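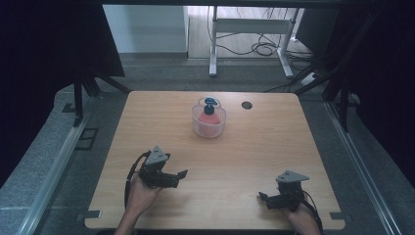 Search products Go

Usteck Paired Hand Grippers, with tabletop station

The Usteck pair is a set of two hand-held grippers for recording two-handed tabletop tasks. The operator holds one in each hand and does the job the way it would be done at a bench. The set is sold by Kang as a kit or as grippers only. Refilwe Masilela used it for 11 working days before writing up the notes on this page.

What the kit covers

Two grippers, left and right, each with its own cable. A gray triangular top plate on each, with three holes for mounting. A wood tabletop with rounded corners and a cable grommet near the back edge. Gray corner brackets. Spare finger pads are ordered separately, in packs of 6.

Setup takes one person most of a morning. The tabletop goes on first, then the brackets, then the cables. Leave slack in both cables before closing anything up. A tight cable pulls on the wrist, and the operator will feel it by lunchtime.

In use

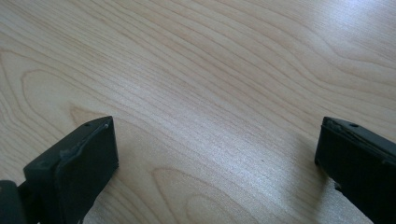

Finger pads are the part that needs the most attention on any gripper of this type. Usteck rates them by hours of use, but the rating is for soft goods, and bottles and plastic baskets are harder on them. Check the edges first. The left finger has a scuffed gray strip running along its top edge, and the corner of the right one is rough and frayed. Wear like that does not stop the gripper closing. It can catch on thin packaging, so swap the pads before starting on bags or film.

The jaw opens wide enough for a pump bottle held by the body. Small flat items are harder -- a coin or a card has to be slid to the edge of the table first. The Gerby single gripper does better with those, though it costs more and comes without a tabletop.

Table surface
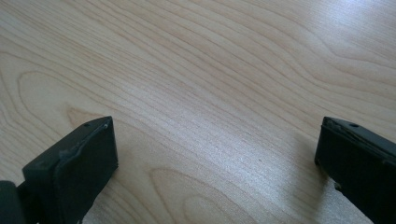 Fingers open over the bare tabletop, nothing held.

The pale, wavy grain looks good and gives the cameras some texture to work with. Glare is the drawback. With a lamp up and to one side, part of the surface goes nearly white. Moving the lamp helped more than changing the exposure. A matte mat is available from Flundura.

Price and ordering

Grippers only: $279 per pair. The full kit is quoted on request. Orders placed now ship in August. Returns are accepted on unused pads only.

Comments

Anoma Howlader
Do the three holes on the top plate take a standard camera screw? The spec sheet I got from Kang doesn't say.

Panagiotis Zacharopoulos
Ours needed an adapter. Ask for it when you order, it isn't in the box.

Stamatia Konstantinidis
We're on our 5th set of pads. Agree about checking the corners -- ours always start there.

Fotini Fragkou
Would like to see a left-only option. I just need to replace one.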